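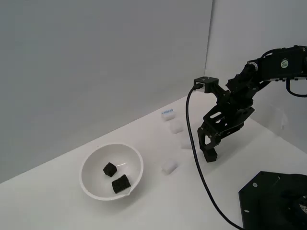
Bowl with pouring spout, two foam cubes inside. White worktop, grey wall behind.

Search this site Search Go

Hoster Community Kitchen and Workshop
Half-yearly premises inspection – checklist with comments

Date of inspection: Feb 16, 2022
Inspected by: Laimutė Rebane
Accompanied by: Jaanus Mets (ground floor), Liis Paju (kitchen and stores)
Copy to: Kęstutis Pärn, Butkienė Property Services

Marking: OK = no action. A = action needed, see comment. N/A = does not apply.

1. ENTRANCE AND ROUTES OUT

1.1 Front door opens fully and closes by itself – OK
1.2 Rear door opens from inside without a key – OK
Comment: Stiff at the bottom. Jaanus planed it last winter and it has swollen again. Opens with one push, so passed, but look at it again in July.
1.3 Corridor clear to full width – A
Comment: Six stacking chairs and a folded table outside the small store. Moved while I was there. They need a proper place, as the same chairs were in the same spot last time.
1.4 Exit signs lit – OK
1.5 Emergency lighting tested and written up – A
Comment: Lights work. The log has no entry for two of the monthly tests. Jaanus says they were done. Please write them up on the day.

2. FIRE EQUIPMENT

2.1 Extinguishers in place, pins and seals intact – OK
2.2 Service labels in date – OK
2.3 Fire blanket in kitchen within reach – A
Comment: Hung behind the door, so it is hidden when the door is open. Move to the wall by the hatch. Two screws, no need to call anyone out.
2.4 Alarm call points tested – OK
Comment: Point by the rear door tested this time. Next in turn is the one on the stairs.
2.5 Smoke detector, upstairs landing – OK

3. KITCHEN

3.1 Worktops sound, no chips or open joints – A
Comment: Sealant behind the sink has come away at the left end and there is black mould in the gap. Rake out and reseal. Other worktops fine.
3.2 Fridge at 5 degrees or below – OK
Comment: Read 4 on the inside thermometer. The display on the door says 2 and should not be relied on.
3.3 Freezer defrosted since last inspection – A
Comment: Not done. Ice on the top shelf is thick enough to stop the drawer closing.
3.4 Hot water at sink – OK
3.5 Gas shut-off labelled and reachable – OK
3.6 Gas safety certificate on file – OK
Comment: Certificate no. 529, in the blue folder. Liis has a scan.
3.7 Knives stored safely – OK
3.8 Bowls, jugs and boards free of cracks – A
Comment: Two chopping boards deeply scored, to be thrown out. One glass jug chipped at the lip, removed by Liis during the visit. Bowls all good.
3.9 Cleaning products kept away from food – OK

4. ELECTRICAL

4.1 Portable appliances tested – A
Comment: The Brovutetti mixer has no label. It was given to us after the last round of testing. Not to be used until tested. I have taped over the plug.
4.2 Sockets and switches undamaged – OK
4.3 No extension leads plugged into other leads – A
Comment: One found in the workshop under the long bench. Unplugged. If more sockets are wanted on that side, ask Kęstutis for a price.
4.4 Fuse board clear and labelled – OK
Comment: Labels are handwritten and fading, still readable.

5. STORES AND SHELVING

5.1 Shelving fixed to wall – OK
5.2 Load limits shown – A
Comment: The sign on the Gukow racking says 160 kg per shelf but the one on the end bay has fallen off. Print another.
5.3 Heavy items on lower shelves – OK
Comment: Much better than last time.
5.4 Step stool in good order – OK
5.5 Signs of mice or damp – OK
Comment: Old stain on the ceiling above bay 2 has not spread.

6. FIRST AID AND RECORDS

6.1 First aid boxes stocked – A
Comment: Kitchen box is short of blue plasters and the burn gel is out of date. Workshop box complete.
6.2 Accident book available – OK
Comment: One entry, a cut finger, no follow-up needed.
6.3 Emergency contact list up to date – A
Comment: Still shows Ott Mockus as keyholder. He handed his keys back before Christmas. Replace with Jaanus.
6.4 Insurance certificate on display – OK

ACTIONS

Jaanus: 1.3, 1.5, 2.3, 4.3, 5.2
Liis: 3.3, 3.8, 6.1, 6.3
Kęstutis: 3.1, 4.1

Items 2.3 and 6.3 within the week please. The rest by the end of next month – let me know if the sealant has to wait for a dry spell with the kitchen closed.

Signed: L. Rebane
Form 46, page 1 of 1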